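### 4.2 Cell setup and upkeep

Running text for now, Naomi to fix the table refs later. Covers the simulated cell and the bench cell it copies (bench cell at Carneck, same arm model, same two-finger gripper). Both get the same checks in the same order. We kept them seperate in the first draft and it read badly.

**Base and mounting.** Arm base pose is the one number everything hangs off. Fixed once in the Stoltov scene file, never edited by hand after. On the bench, four bolts, torque checked every Monday before first run. In April the base had crept on its plate and we lost 36 episodes before Kevser Değirmenci caught it from the grasp offsets. Those episodes are dropped from all results. Since then a dial gauge stays on the shelf next to the cell and gets used.

**Gripper.** Finger zero is redone after every restart. Open fully, close on nothing, read the width, write the offset. Takes a minute. If the offset moves more than the limit in Table 3, strip the finger mounts, clean, refit, zero again. Fingertip pads on the bench are swapped when the edge rounds over. Sim pads don't wear, so friction in sim is set to the value we measured on fresh pads and left there. We did try a wear model, Brutberg solver only, and it made no difference we could measure.

**Objects.** Each object has a mesh, a mass and a collision shape. Collision shapes were the main source of repair work. Curved supports are bad: small things start with a slight overlap, solver pushes them out, they slide or jump before the arm has moved. Fix was to drop objects from a small height, let them settle, and save the settled state as the start state. Out of 2,832 generated starts, 331 failed the settle check and were regenerated. Most of the failures were on the domed lid.

Figure 3 gives one start from the lid set.

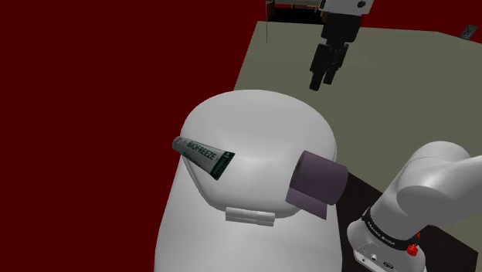
**Figure 3.** Simulated cell, lid set. Biofreeze tube and purple paper roll on the closed lid, gripper open above the surface and holding nothing.

After the settle check comes the reach check. Arm goes to a hover pose over each object, no contact, fingers down, then returns home. Any joint closer to its limit than the margin in Table 3, the start is thrown out. Rolls near a support edge need the wrist turned further than we'd like and these get flagged for a second look, not removed automatically. Skála planner was used for all hover moves, default settings apart from the speed cap.

**Faults and what was done.** Three kinds worth writing down. (1) Stale calibration after a crash: the scene reloads with the old finger offset, grasps close short. Loader now refuses to start if the offset file is older than the session. (2) Thin flaps on paper objects going through the support. Collision thickness raised for the flap only, visual mesh untouched. (3) Drift between sim and bench home pose. Re-measured on 09/12/2019, joint 4 was the culprit, corrected in the scene file and the change logged.

The full check run is 152 steps, scripted, same list for both cells. Bench only steps are skipped in sim and marked as such in the log. Logs are in the suplement with the raw offsets. Any run that started without a complete log was excluded, regardless of how it scored.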